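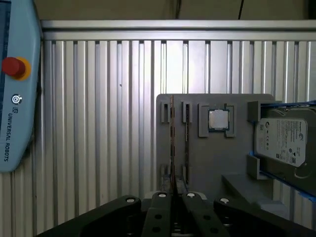
From: Reet Mets
To: cell-users list
Subject: Re: draft rules for the shared cells, section on pendants and boards

Hi all,

Sorry for the slow answer, I was out at Prolton for most of October and only got to read the draft properly last night. I like it! It's a lot better than the one we had, which as far as I could tell was three people's old emails glued together. But I have opinions (you knew that), so I'm quoting the part I want to argue with and going through it from there.

Yan wrote:

> 4.1 The teach pendant stays on its hook whenever the arm is powered.
> The stop button faces the operator and nothing gets hung over it.
> 4.2 Speed is capped at 100 mm/s during any approach to a mounted part.
> 4.3 Boards are checked for loose brackets before each session.
> 4.4 Anyone may press the stop at any time. You don't need to ask first
> and you don't need to explain yourself afterward.
> 4.5 Parts on the board are treated as scrap. If it breaks, log it and
> carry on.
>
> I'd like comments on all of these, but mostly 4.1 and 4.5. Grudov
> thinks 4.5 is too loose and I think he may have a point.

OK so, 4.1. I agree with the idea and not with the wording. "Stays on its hook" is fine when you're running a program you trust, but when I'm teaching waypoints for the memory slots I've got the pendant in my hands the whole time, and I want it there. The narrow slots are the fussy ones. You're trying to get two fingers lined up under a stick that you're looking at almost edge-on, and I'm not walking back to a hook between every jog. Could we say something like "on its hook or in the operator's hands, never on the floor, the bench or the table edge"? That covers the thing we really care about, namely that you can find the red button without looking for it.

And please keep the line about nothing hanging over the stop. I took a lanyard off one at Pitano last year and two days later there was a jacket on it.

4.2, the speed cap. Fine by me for the approach, but the draft says nothing about the retreat, and every bent clip I've personally caused was on the way out. You get the part gripped, you feel good about life, you let it pull away at full speed and the thing is still hooked under a bracket by a hair. Can we make it "approach and first 5 mm of retreat"? If somebody thinks 5 is stingy I won't fight about it, I just want a number in there so people have to type one in.

Also, while we're on that: the cap should be for the tool, not the slider. I know at least one person (hi) who set the slider low, thought the job was done, and then loaded a program somebody else had written with its own ideas about speed.

4.3, loose brackets. Yes, yes, yes. I'd go further and say how. Push each bracket with a thumb, top and bottom, and then look at whatever it's holding. The printed gray ones are cheap and quick to replace, and that's great, but they do wear, and a worn one looks exactly like a good one until you push on it. The memory slots need it at both ends. It's easy to check the uppers, since they're right there in front of you, and forget that the lower ones are what keep the stick from swinging when the fingers close. The CPU holder is the same story with corners: if one of the four has some give in it, the chip can sit crooked and you'll spend your afternoon blaming the vision.

For the hard drive I'd add a separate line. It's much heavier than anything else we mount, and we're hanging it upright on a board with clips. I would like the rule to say the drive comes off the board before the board gets moved. Carrying a board by its edges with a drive still on it is how I got the dent in my bench.

4.4, no changes. Leave it alone. I've worked in places where you pressed the button and then got a look, and people stopped pressing the button. The only thing I'd add is for the person restarting: whoever clears the stop says out loud that they're clearing it. We did this at Pitano and it felt silly for a week and then it was just what we did.

Now 4.5. I'm with Grudov on this one. I get why it's written that way, because nobody should be scared of a memory stick, and the parts are meant to be used up. But "treat as scrap" turns into "don't bother noting which one," and then I'm looking at a run of failed grasps with no idea whether the part had a chewed edge the whole time. I'd write:

4.5 Parts on the board have no resale value and will wear out. Any part with visible damage is swapped before the next run, and the swap goes in the log with the slot it came from.

We had 110 runs in the log this summer and only 2 swaps written down. I don't believe that, and I did a good share of those runs.

Couple of small things missing from the draft altogether:

Cables. Anything hanging near the top rail should be tied back before the arm is powered. I don't care what with.

Fingers. Look at the screws on the gripper at the start of the day. It takes seconds and I've found one backed out.

That's it from me. Yan, if you want me to take a pass at 4.1 and 4.3 directly in the file, I'm happy to, just tell me which copy is the real one. I'll be around until four or so today.

Reet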